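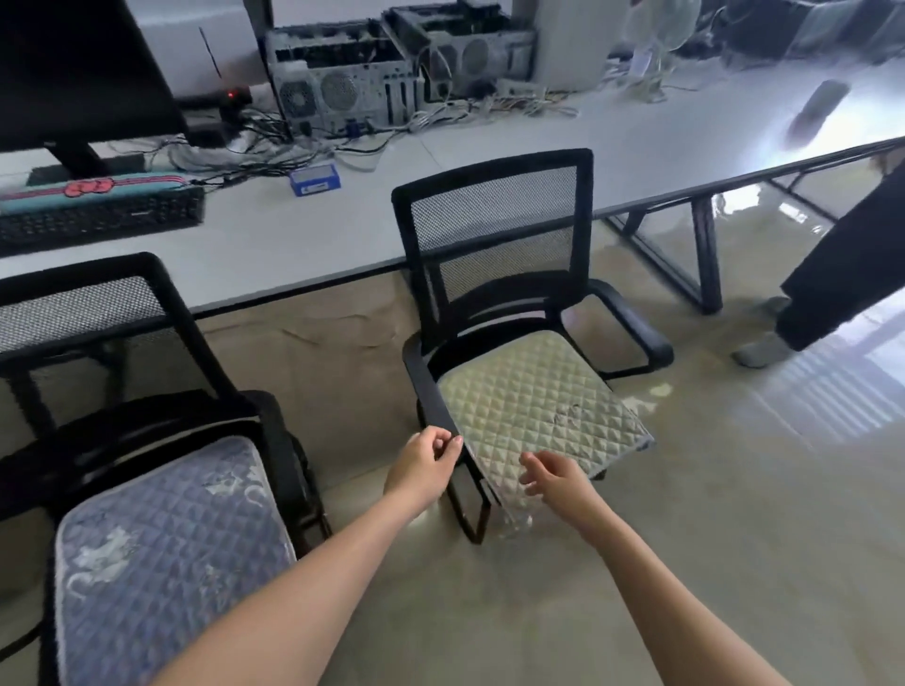

Cream cushion on the mesh chair, front edge hanging over.

ollis_163
Looking for a fix for seat cushions that slide on mesh-back office chairs. Fixed frame, tube legs, no casters. The cushion is quilted with a gray border. The front corners creep past the seat edge and droop. Floor is tile, if it matters. I would prefer not to glue anything.

Kivetti
What is the underside of the cushion? If it is plain polyester you want rubber shelf liner, cut 2 inches smaller than the cushion on each side. It costs very little and peels off clean.

Flareck
Disagree on the liner. It bunches under a thick cushion within a week or so. Use ties. Run them back around the uprights at the base of the backrest and knot them behind.

Kivetti
Ties stop it going forward. They do nothing for sideways rotation. I had 4 chairs with ties and every one ended up crooked.

Flareck
Then the ties were too long. Shorten them until there is no slack at the knot.

nwankwo
Are you putting these on for padding or to protect the seat? A padded seat with a second pad on top raises you around an inch, and the armrests are then too low. I would go without.
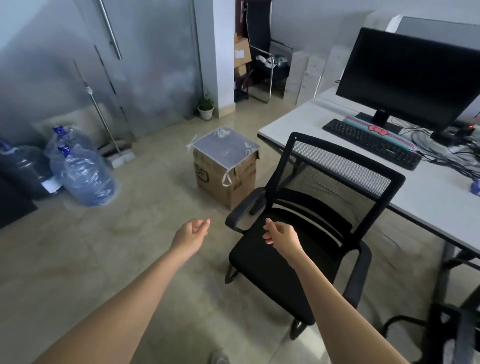
Same model of chair with the seat bare. Box is behind it.

ollis_163
Seat padding is thin after a couple of hours, so the cushions stay. Armrest height is not a problem for me. There is a tie strap hanging down the box under the one over it, so I will try Flareck's method on Saturday — liner second if it rotates.

Imogen Crabtree
Check the plastic before you tie anything. Any film left between the cushion and the seat will slide no matter what you do with the straps.

Kivetti
Agreed on the film. Still say liner.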